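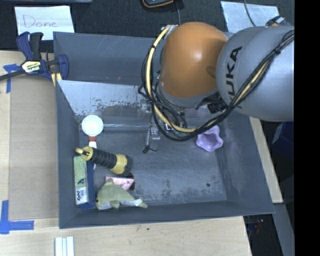
The gray bin, scuffed floor and all

Is it worth refinishing a scuffed storage bin, or is that just something sellers say?

Posted by tallpine_wosville

I have a big gray bin with tall sloping sides and an open top. It sits on a light wooden table and things go in and out of it all day long. The floor has gotten ugly. There are dark blotches and pale scratches, worst toward the lower right, and the sloping panel at the back has worn paint and chipped specks on its lower part. Higher up, the same panel is still pale and shiny.

I went to the Lirkico shop in Wosville in January to ask what could be done. The man at the counter told me I needed their "surface renewal kit" at 195 dollars. A new bin of the same size is 235. I asked what was in the kit and he said a cleaner, a primer and a coating. I asked how long the coating lasts and he said it depends. I have heard "it depends" before and it has never depended in my favor.

Two things I would like to know from people who are not selling anything. Does a coating on the floor of a bin hold up when stuff is being dropped on it and dragged over it? And there is a small round hole near the lower right of the floor. Should I plug it? The shop wanted to sell me a plug too.

The bin does its job as it is. I mostly want to stop wondering whether the marks are getting on what I put in there. One of the things is a lavender star shape with rounded lobes and I'd like it to stay lavender.

Posted by benchrag

Don't buy the kit. I bought one for a parts bin of mine, a different brand but the same three bottles, and the coating started lifting in the corner I reach into most. After that I had the old scratches plus flakes. A coating on a shelf is one thing. On a floor that gets scraped every few minutes I would not expect much from it, whatever the label says.

What I would do first is find out which of those blotches are dirt. People look at a dark mark and decide the bin is damaged. Some of it may be rubbed-off color from other objects, and some of it may be old grease. You can't tell by looking, and neither can the man at the counter.

Empty the bin completely. Warm water and dish soap, soft cloth, and leave it wet for 16 minutes (I set a timer, otherwise I give up at 5). Wipe, dry, look again. If a blotch got lighter, it was dirt and you can do it again. If it didn't change at all, it's in the surface, and you can stop scrubbing. Please don't use a scouring pad. A lot of pale scratches in bins like this come from somebody cleaning them.

For the worry about marks on your things, rub a clean white cloth hard over the worst patch once it's dry. If the cloth comes up clean, the floor isn't giving off much of anything. If it comes up gray, wash again and repeat. I'd trust the cloth over a brochure.

The panel with the worn paint is a different matter. Run a fingernail along the edge of a chip. If the paint holds, leave it be. If it lifts, take off the loose bits with tape before they end up down on the floor with everything else. I wouldn't repaint it. Matching the color never works as well as they promise, and a fresh patch on an old panel looks worse than the chips did.

As for the hole, I can't say from here what it's for. Could be a drain, could be for a bolt, could be that somebody drilled it. Look underneath before you put anything in it. If nothing small is falling through, I don't see a problem that needs a plug.

Posted by Voyle_resident

just get a mat. Brallholm has them, thin rubber, you cut it with scissors. covers the scratches and you never have to look at them again. mine was 4 dollars on clearance

Posted by benchrag

A mat is fine until an edge curls up and things catch on it. It also hides dirt, so you'd have to lift it out and wash under it, and I doubt many people do. If you go that way, cut it a bit smaller than the floor and don't glue it. Those sloping sides mean the bin is probably narrower at the bottom than at the top, so measure down on the floor itself. The rim will give you the wrong size.

Posted by tallpine_wosville

Did the soap and the timer. The larger blotch came up a good deal lighter, so there goes the claim that it was "permanent surface wear". The scratches are the same as before, as I expected. White cloth had a faint gray smear the first time and nothing I could see the second time.

I'm not convinced by the mat, sorry. I haven't looked underneath at the hole yet, the bin is a pain to lift off the table. The 195 dollars is staying in my pocket for now. If anyone has a coating that has lasted a full year on the floor of a bin in daily use, I'd like to hear about it, but please say which part of the floor you checked.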